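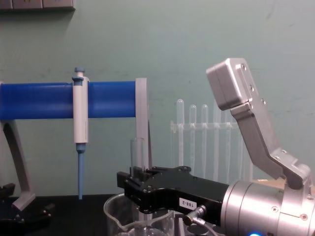 Pipette hung vertically on a stand, plunger up.

Checking a Variable Pipette by Weight

Last revised May 17, 2020

The procedure below is a gravimetric check for a single-channel air-displacement pipette with a maximum volume of 1000 µL. It tells you if the pipette delivers what the dial says. It does not replace a certified calibration.

What you need

Analytical balance reading to 0.1 mg or better
Small weighing vessel with a lid
Distilled water, left in the room overnight
Thermometer reading to 0.1 °C
Tips of the type you normally use
Log sheet or spreadsheet

Before you start

Put the pipette, tips and water in the same room as the balance at least two hours ahead. A pipette that has been in a cold room or in a warm hand will read wrong. Close the doors and turn off any fan near the balance.

Store the pipette upright between uses. If it is laid down with liquid in the tip, the liquid can run into the shaft and reach the seal.

Procedure

1. Record the water temperature.
2. Set the dial to 1000 µL. Approach the setting from above – turn past it and come back down – to take up slack in the screw.
3. Fit a new tip. Aspirate and dispense five times to wet it, and discard the water.
4. Put some water in the weighing vessel, close the lid and tare.
5. Press to the first stop, dip the tip 2 to 3 mm below the surface of the supply and release slowly. Wait one second before lifting out.
6. Touch the tip to the inner wall of the vessel, press to the first stop, then to the second. Slide the tip up the wall as you remove it.
7. Close the lid, wait for a stable reading and write it down. Tare again.
8. Repeat until you have ten readings.
9. Repeat the series at 500 µL and at 100 µL with a new tip each time.

Calculation

Take the mean of the ten masses in milligrams and multiply by the Z factor for your water temperature. At 20 °C and normal sea-level pressure Z is 1.0029 µL/mg. The result is the mean delivered volume.

Example: a mean of 495 mg at 20 °C gives 495 × 1.0029 = 496.4 µL. Against a setting of 500 µL the error is –3.6 µL, or –0.7 percent. Our limit at this setting is 1 percent, so the pipette passes.

For precision, divide the standard deviation of the volumes by their mean and multiply by 100.

If it fails

Repeat once with tips from a different box. Low readings at all three settings usually mean a leaking seal. Scattered readings with a good mean are more often technique, in particular an uneven release at step 5.

Questions about the log sheet go to Zhiqiang Tang, Rankin building.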